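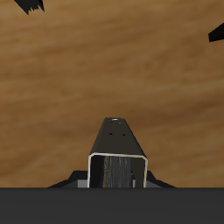
Wood grain, with a dark gray band below.

AVPORT FIRE DISTRICT
Minutes of the February regular meeting

Present: Torben Pfeiffer (chair), Finn Sperling, Myrtle Iwasaki, Chief Annelore Rothe
Minutes: Imke Wunderlich
Also present: two members of the public, one of whom was looking for the zoning meeting and stayed anyway.

Call to order
The chair called the meeting to order at 7:04 p.m., after a search for the gavel. The gavel was not found. A stapler was used.

Minutes of the last meeting
Commissioner Sperling asked that the phrase "Commissioner Sperling went on at some length" be changed to "Commissioner Sperling spoke." Commissioner Iwasaki said she had been present and preferred the original. Amended as requested, Iwasaki opposed. Approved as amended.

Chief's report
Chief Rothe reported 116 calls for the last quarter. Of these, 91 were medical. The rest were a mix of alarms, vehicle accidents, one chimney on Tirau Road and a cat, which came down by itself while the ladder was being set up. The chair asked whether the cat should count as a call. The chief said that the truck went, so it counts.

The chimney fire was held to the flue. The owner had been told to have it swept and says he was getting to it.

Engine 2 is back from the shop. The pump holds pressure. The heater now works on one setting, and the crew reports that the setting is high.

Hydrant on Lam Street
The hydrant at the top of Lam Street is still out of service and still wearing its bag. The water department says the part is on order. Commissioner Iwasaki read aloud from the November minutes, in which the part was also on order. Until it comes, the first engine to any call on Lam will lay hose from the bottom of the hill, and the chief has walked the route with both shifts. She would like it noted that this is a stopgap and that it is uphill.

Motion (Iwasaki) to send the water department a letter. Commissioner Sperling asked if the letter could be firm. Discussion of how firm. Motion passed, "firm but neighborly," wording left to the chair.

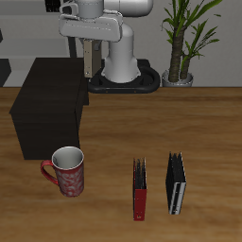
Siren
The noon siren test has drawn 4 written complaints, all from the same address. Commissioner Sperling has visited the resident and describes the talk as frank. The resident moved in last summer and was not aware that the building with the large siren on its roof was a fire station. She asks for a quieter test. The chief explained that the siren has one volume. Moving the test from noon to 1 p.m. was discussed and dropped when Commissioner Iwasaki pointed out that half the town eats lunch by it. No action taken. Commissioner Sperling will visit again, and has been asked to bring something.

Plusotetti
The owners of Plusotetti came through their kitchen hood inspection on the second try. The first visit found grease in the duct and a fire extinguisher holding open the back door. The extinguisher is now on its bracket and the door has a brick. The chief has told them that the brick is also a problem. A final visit is set for next month, and she expects it to be short.

Commissioner Sperling disclosed that he eats there twice a week. The chair thanked him and said that everyone knew. 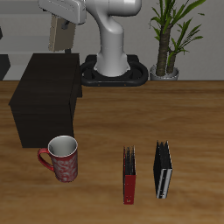 White robot arm above a wooden tabletop.

Parking in front of the bay doors
It continues. The chief has tried paint, a sign and a larger sign. Last month a delivery van was left across the left-hand door, and the driver, when found, said he'd only be a minute. He was closer to ten. There was no call during that time, for which the board is grateful.

Motion (Sperling) to ask the county for authority to tow. Seconded (Iwasaki). The chair said he was in favor of towing in principle but would like it minuted that his own car was there once, in the fall, during the pancake breakfast. So minuted. Passed, all in favor.

Pancake breakfast
Same griddle, same price. The chief asks that the smoke detector in the hall be left alone this year. Anyone who feels the need to take it down should open a window first and then not take it down.

Public comment
The gentleman looking for the zoning meeting said this had been more interesting than he expected and asked whether the hydrant letter could mention the potholes. It could not. The other member of the public asked when the dry-grass burn rules would be posted. Chief Rothe said they are on the station door now, under the notice about parking, and will be moved to where people can read them.

Action items
Pfeiffer: letter to the water department; find gavel.
Sperling: second visit regarding siren; tow request to the county.
Rothe: final inspection at Plusotetti; move burn rules.
Wunderlich: type this up.

Adjourned at 8:40 p.m., by stapler.

Respectfully submitted,
Imke Wunderlich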